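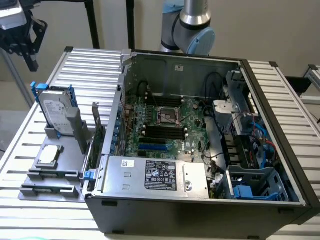 Is a lower deck cabin worth the savings on a small expedition ship?

Depends how well you sleep next to an engine. On most of the small boats the lower deck has portholes that don't open and more noise when the anchor goes up, but it also moves the least in a swell.

Re: Lower deck on the Flalterier, December

gullwatcher
We're booked on the Flalterier for the December trip and the agent wants 800 dollars more per person to move us up to the main deck. My wife says a bed is a bed. She has also never been on a boat bigger than a canoe, so I'm collecting opinions.

saltpork_annie
I did the lower deck, cabin 3, two winters ago. The anchor chain lives up front and it comes up at 4:30 in the morning. You will know it came up. After that the engine starts, and the engine was sort of soothing once I stopped hating it. Kept my 800 and spent it on the bar bill.

Ka-ming Pan
I'd pay the upgrade. People save on the cabin and then spend the whole trip dozing on the sun deck with their mouths open while the dolphins go by.

saltpork_annie
I was resting my eyes.

tidetable
Disagree with Ka-ming. The first night out of Flutham is open water and it's lumpy. Low and in the middle is where you want to be. I had an upper cabin with a lovely big window and spent the night watching the horizon go past it vertically. Ask for anything near the dining room stairs.

gullwatcher
Does the lower deck smell of diesel? One review said yes, one said "nautical."

tidetable
Those are the same review.

Ka-ming Pan
It didn't when I looked in, but we were tied up with the doors open. I still say windows matter on a seven-night trip. Total fare when I went was 3740 with the upgrade, snorkel gear extra, wetsuit extra, and a wetsuit that fit wasn't available at any price.

dry_martin
Has anyone booked direct through Dreko instead of an agent? They quoted me 131 less for the same cabin, park fees not included.

saltpork_annie
Then it isn't less. Ask them to put the fees and the airport transfer in writing and compare again.

gullwatcher
Update: showed my wife the thread. She read as far as the anchor chain and we are now on the main deck. She'd like to know what seasick pills you all take.

tidetable
The ones that make you sleepy. Take the first one before dinner, before you leave the harbor.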